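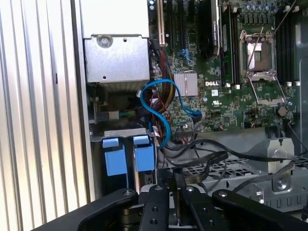
Greifer über dem geöffneten Dell-Gehäuse, Prozessorsockel unbestückt, SATA-Kabel im Bogen quer durch die Mitte.

Thema: Budget Demontage-/Montagezelle Desktop-PCs, was gehört in den Antrag?
Forum: Handhabung und Greiftechnik

taktzeit_tom schrieb:
Moin, ich stelle bis April den Investitionsantrag für eine Zelle zusammen, in der Desktop-Tower teilautomatisiert zerlegt und wieder bestückt werden. Umfang der ersten Stufe: Laufwerke im Träger, Speichermodule, Prozessor. Netzteil und Erweiterungskarten bleiben vorerst Handarbeit.

Stand der Positionen:
— Arm, Angebot Gronero liegt vor, Lieferzeit 16 Wochen
— Zweifingergreifer mit Parallelführung, Angebot Sallix
— Tisch aus Aluprofil, vorhanden
— Kamera am Handgelenk und eine feste Kamera seitlich
— Aufnahmen für die Kleinteile, bisher gar nicht beziffert

Mich interessiert vor allem, welche Positionen typischerweise fehlen. Der Einkauf akzeptiert genau einen Nachtrag, danach ist der Topf zu.

m_hollerbeck schrieb:
Es fehlen die Finger. Nicht der Greifer, die Finger. Standardfinger sind für Quader auf freier Fläche gedacht, in einem Tower hast du Kabelbögen, Blechkanten und Käfige. Mit den Serienfingern kommst du an einen Laufwerksträger heran, bei Speicherriegeln wird es je nach Abstand der Slots knapp. Plane zwei Sätze Sonderfinger ein und einen Satz als Reserve. Sallix fertigt das, lässt sich die Konstruktion aber separat bezahlen, und diese Zeile steht gern auf Seite zwei des Angebots.

Ebenfalls nicht in deiner Liste: Kabelmanagement am Handgelenk. Kamerakabel plus Greiferkabel plus eventuell Kraftsensor. Das Material ist billig, die Arbeitszeit nicht.

spaltmass schrieb:
Sehe ich bei den Fingern anders. Erst mit dem Serienstand Versuche fahren, dann konstruieren. Wir haben bei einem ähnlichen Vorhaben die Sonderfinger gleich mitbestellt, und die liegen bis heute im Schrank, weil die Geometrie auf ein Gehäuse ausgelegt war, das dann gar nicht mehr reinkam. Geld in die Versuchsphase stecken, Sonderteile in den Nachtrag.

Was ich dagegen sofort in den Antrag nehmen würde, in der Reihenfolge der Wichtigkeit:

1. Zugänglichkeitsprüfung am echten Gehäuse. Keine CAD-Simulation, die Kabel sind darin nie enthalten. Kritisch ist weniger der Öffnungsweg als der Bauraum des Gelenkgestänges hinter den Fingerspitzen. Die Spitzen passen in den Spalt zwischen Board und Laufwerksschacht, aber der Körper darüber muss gleichzeitig an Blende und Gehäuseschiene vorbei. Dafür einen eigenen Versuchsblock beim Integrator anfragen, mit Protokoll und Abbruchkriterien.

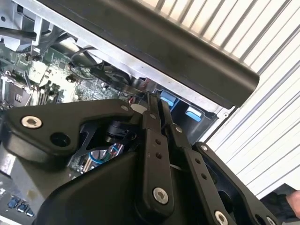 2. Verschleißteile und Musterträger. Kunststoffträger und Rastnasen halten bei Fehlgriffen nicht viel aus. Ersatz von Anfang an als Verbrauchsmaterial führen, sonst wird jede Bestellung einzeln genehmigt.

3. Schutzkonzept. Auch bei einem kollaborativen Arm wird der Greifer mit Werkstück separat bewertet. Wer das vergisst, bezahlt die Risikobeurteilung später aus dem Wartungsbudget.

4. Lagefixierung des Gehäuses. Ein liegender Tower auf Profilschienen verrutscht, sobald beim Einsetzen Kraft aufkommt. Zwei Anschläge und ein Spanner, mehr braucht es nicht.

taktzeit_tom schrieb:
Danke, Punkt 4 hatte ich überhaupt nicht auf dem Zettel. Die Gehäuse liegen bei uns bisher einfach auf dem Tisch.

Zu den Aufnahmen: Der Platz links neben dem Tower ist für eine Kleinteilplatte reserviert. Gronero bietet gefräste Platten an, pro Variante ein eigener Preis. Privari würde aus Aluminium und POM fertigen, ist günstiger, will aber eine Mindestmenge. Oder drucken wir selbst? Die Platte muss den Prozessor in einer Tasche und Speichermodule in Schlitzen führen.

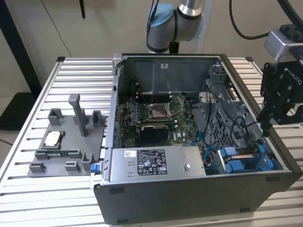
Tower liegend auf dem Profiltisch, links die graue 3D-gedruckte Aufnahmeplatte mit Pfosten, Tasche und Schlitzhaltern.

m_hollerbeck schrieb:
Drucken. Für die Versuchsphase auf jeden Fall. Du wirst die Taschen mehrfach ändern, allein schon wegen der Einführschrägen. Gefräst erst, wenn die Positionen feststehen. In den Antrag gehört dann Filament plus Konstruktionsstunden, und die Stunden sind der größere Posten.

Zwei Einwände trotzdem: Gedruckte Platten verziehen sich bei Wärme, und ohne Verschraubung am Profil ist jede eingelernte Position nach dem ersten Anrempeln hinfällig. Nutensteine vorsehen.

esd_beate schrieb:
Bevor hier alle drucken: Welches Material? Normales PLA hat unter Speichermodulen und Prozessoren nichts verloren, wenn die Teile danach wieder verbaut werden sollen. Ableitfähiges Filament kostet ein Mehrfaches und druckt sich schlechter. Dazu Erdung von Tisch und Platte, Messprotokoll, Handgelenkband am Handarbeitsplatz. Bei Fuchs gibt es das Erdungsmaterial als Paket, aber das Messgerät ist nicht dabei.

Wenn es reine Verwertung ist, könnt ihr das streichen. Dann aber bitte auch so in den Antrag schreiben.

spaltmass schrieb:
ESD ja, aber nicht schon in den Versuchen. Dafür nimmt man Ausschussplatinen. Ich würde die Beträge trennen: Stufe Versuch ohne ESD, Stufe Betrieb mit. Sonst sieht die erste Summe unnötig hoch aus und der Antrag fliegt raus.

esd_beate schrieb:
Und in Stufe Betrieb heißt es dann, die Platten seien doch schon da. Kenne ich. Ich bleibe dabei, gleich rein.

taktzeit_tom schrieb:
Wird wieder verbaut, also bleibt ESD drin. Ich weise es als eigene Zeile aus.

Letzter offener Punkt ist die Traglast am Laufwerk. Ein 3,5-Zoll-Laufwerk im blauen Träger, zwischen den Fingern geklemmt und schräg über dem Gehäuse geführt, ist vom Gewicht her unkritisch, aber der Schwerpunkt liegt je nach Griffpunkt deutlich neben der Greiferachse. Der kleinere Arm von Gronero wäre laut Datenblatt ausreichend. Lohnt der Sprung auf die nächste Größe, oder stecke ich die Differenz besser in einen Kraft-Momenten-Sensor? 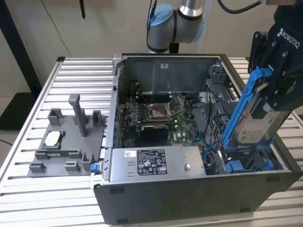 Kohei Nishimura schrieb:
Sensor, sofern der Arm keine brauchbare Kraftregelung mitbringt. Die größere Baugröße löst das Problem beim Einschieben nicht. Der Träger muss in die Führung finden, und dabei zählt die seitliche Kraft, die du ohne Messung nur über den Motorstrom schätzt. Rechne beim kleinen Arm aber nach: Greifer, Sensor, Adapterflansch, Kamera und Kabel gehen alle von der Traglast ab. Erst was danach übrig bleibt, vergleichst du mit Träger und Laufwerk, einschließlich Hebelarm.

m_hollerbeck schrieb:
Unterschreibe ich, mit einer Einschränkung: Der Sensor baut in der Höhe auf. Damit verschiebt sich der Werkzeugmittelpunkt, und die Zugänglichkeitsprüfung von oben muss mit montiertem Sensor laufen. Also Sensor vor dem Versuchsblock bestellen oder leihen.

taktzeit_tom schrieb:
Gut. Arm klein, Sensor rein, Serienfinger, gedruckte Platte in ableitfähig, Sonderfinger in den Nachtrag. Ich frage bei Gronero an, ob sie den Sensor für den Versuchsblock leihweise stellen. Antwort trage ich hier nach.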